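十月了,决定收拾衣柜。先声明,我不是那种会收拾衣柜的人,我是那种会买收纳用品的人。这两种人经常被搞混。

起因是昨天找一件黑色薄毛衣,翻了半个晚上,最后翻出来两件黑色薄毛衣,都不是我要找的那件。

我坐在地上想了一会儿,得出结论:问题出在衣柜。衣柜没有反驳。

我家这个衣柜是 Prostell 的,搬进来那年买的,说明书上写“适合小户型”。翻译过来就是进深不够,正常衣架挂进去,门关不上,袖子会从门缝里伸出来跟你打招呼。

所以这几年我一直采用门半开的方案。来过的朋友都以为是某种通风理念。

Gunhild Lykkegaard 上周来吃饭,看了一眼,说你为什么不挂外面。我说挂外面不就成服装店了吗。她说你现在这样像服装店的仓库。

Gunhild 这个人说话就是这样,吃着我做的饭,说着我家的仓库。饭倒是添了两次。

她的建议是:常穿的挂墙上,用S钩;不常穿的进柜子;两年没穿过的,送走。听起来很合理。合理的建议一般都有陷阱,这次的陷阱在第三条。

先说第三条。“两年没穿过”这个标准,对着一件衣服说的时候很客观,对着一柜子衣服说的时候就变成人身攻击。

有条裙子是2,007克朗买的。我记得这么清楚,因为当时店员报价的时候我以为听错了,又不好意思让她再说一遍,就刷了卡。回家看小票,没听错。

这条裙子穿过一次,在 Signe 的婚礼上。穿它的时候不能坐下,也不太能吃东西。那是一场五道菜的婚礼。

按规则它早该走了。可是送走它等于承认那2,007是一道听力题的学费。所以它现在在“待定”那一堆里。

“待定”是我自己加的类别,Gunhild 的体系里没有。我觉得她的体系不够人性化。

目前进度:要留的一小堆,要送走的一小堆,待定的一座山。

中场休息,喝了杯茶,顺便刷手机看别人怎么收拾衣柜。别人的衣柜里全是米色的衣服,间距相等。我怀疑那些人家里另有一个房间放真正的衣服。

继续。袜子部分跳过,不予讨论。

好吧讨论一句:单只的袜子我都留着,因为另外那只总有一天会回来。这个信念我从学生时代坚持到现在,成功率是一双。

花衣服是另一个难题。我平时穿的基本是黑、灰、深蓝,同事以为我很有原则。可是我每年夏天都会有一个下午突然觉得自己是个热情的人,然后买一件颜色很吵的东西回来。

第二天那个热情的人就走了,衣服留下了。

去年那个下午发生在 Brullville,度假的时候。度假时买的衣服只在度假的地方成立,过了机场安检就失效,这个应该写在吊牌上。

我本来打算把这一类整批送走,连袋子都准备好了。结果先拿出来挂了一件,想着最后看一眼。
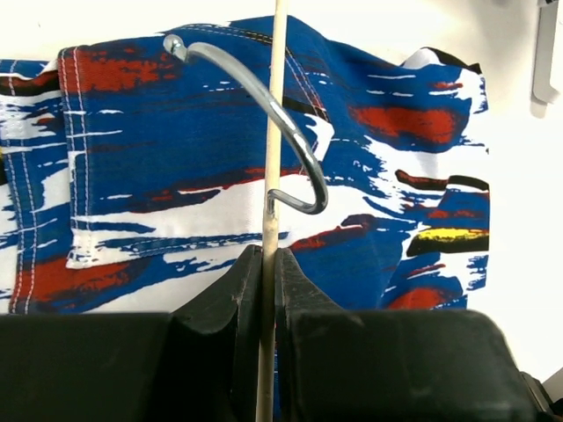
挂起来之后我就犹豫了。蓝的底子,红一块白一块地刷过去,还带那么一点点黄,像有人在布上甩了一下午刷子,甩得挺开心。叠在抽屉里的时候它只是一团皱巴巴的噪音,挂到白墙前面,居然有点像回事。

皱还是皱的。熨斗在待定那座山的后面,暂时过不去。

于是它从“送走”升到了“待定”,二十分钟后又从“待定”升到了“留”。这个晋升速度我上班这么多年没见过。

理由我也想好了:我家墙上什么都没有,朋友每次来都问是不是刚搬来。以后就说这是布艺。

说回S钩。我以前对S钩有偏见,总觉得那是挂锅铲和香肠的。现在我的看法是,它是家里最诚实的五金件,不用打孔,不用胶,不用看说明书,也不会像粘钩那样半夜三点啪地掉下来,让你以为家里进了人。

粘钩的事我还没有释怀。包装上写承重4公斤,我挂了一条围巾,它掉了。一条围巾。

我还给卖家写了评价,卖家回复问我墙面是否干净。我的墙面是否干净,这是我和我的墙之间的事。

S钩唯一的毛病是你取衣服的时候它会跟着一起走。早上出门走到楼下,发现外套后领上还挂着一个钩子,叮叮当当的,这种事发生过。邻居看见了,很有礼貌地没有说话。

Gunhild 说把上面那头捏紧一点就行。我用钳子捏了一个,捏过头了,现在它既挂不上去也拿不下来,已经成为一件装置。

有人私信问我在哪里买的钩子。Ladefoged,就是老街拐角那家五金店。店主会先问你要挂什么,挂在哪里,杆子多粗,然后对你的每个回答都露出失望的表情。最后东西还是卖给你的。

我当时说要挂衣服,他问多少件。我说不多。他看了看我,给我拿了一包二十个装的。

他说对了,这让我有点不高兴。

顺便避个雷:同时买的还有 Jurnlow 的真空压缩袋,冬被放进去,抽完气薄得像一块饼,特别有成就感。第二天早上它自己又鼓回来了,整个柜门都被顶开,像发好的面。

我又抽了一次,它又鼓了一次。我们俩都没有放弃,但我先去睡觉了。

现在冬被恢复自由身,放在椅子上。椅子上原来的衣服挪到床上。床上原来是我。

说到椅子。每个卧室都有一把这样的椅子,专门放那种穿过一次、不脏、但挂回去又觉得对不起干净衣服的衣服。收纳书上从来不谈这把椅子,一本都没有。我翻过目录。

Signe Vigfúsdóttir(就是婚礼上有五道菜的那位)刚刚发来消息,问我周末有没有空,她也要收拾衣柜,想请我去帮忙。她大概是看到了这串帖子,并且没有认真看。

我回她说可以,顺便问她要不要一条裙子,只穿过一次,适合站着的场合。

她说她记得那条裙子,很好看,但是她家有椅子。

行。

更新一下:常穿的都挂出来了。挂的时候按颜色排,黑、黑、灰、黑、深蓝(在灯下也是黑),排完退后两步看,像一支送葬队伍,然后末尾跟着一件刚从画室跑出来的。

有评论说可以按长短排。谢谢,试过了,短的在左边,长的在右边,整体呈下跌走势,看着心慌。倒过来也试了,看着像在吹牛。还是按颜色。

还有评论说应该统一衣架。我知道。我现在的衣架来自四面八方,有干洗店的铁丝,有不知道谁落下的,有一个是儿童的,我没有孩子。

那个儿童衣架其实很好用,挂背心刚好,肩膀不会鼓包。谁家孩子的,谢谢。

关于那件黑色薄毛衣:找到了。

在我身上。不是说笑,是穿在睡衣外面那件,从昨晚开始就穿着。我翻到一半觉得冷,随手套了一件,然后继续找。

整个收拾衣柜的行动建立在一个错误的前提上,但是来都来了。

送走的最后装了一袋,不大。里面有三条同款的灰裤子(我以为我只有一条,难怪总觉得它特别耐穿),一件领子会扎人的衬衫,还有一条腰带,扣眼的位置属于另一个时代的我。

袋子现在放在门口。根据以往经验,它会在门口住到春天,中间我会回去掏一两件出来穿。

Gunhild 问进展怎么样,我给她发了挂好的那一排。她隔了一会儿回:那件花的不错,你怎么从来不穿。

我说那是布艺。

她说借她穿两天。

不借。刚升上来的,正在试用期。

柜门现在能关上了,袖子也没有伸出来。里面空出来一格,我盯着看了半天,已经开始想可以买点什么放进去。

今天先到这儿。待定那座山我往墙边推了推,走路能过人了。明天找熨斗。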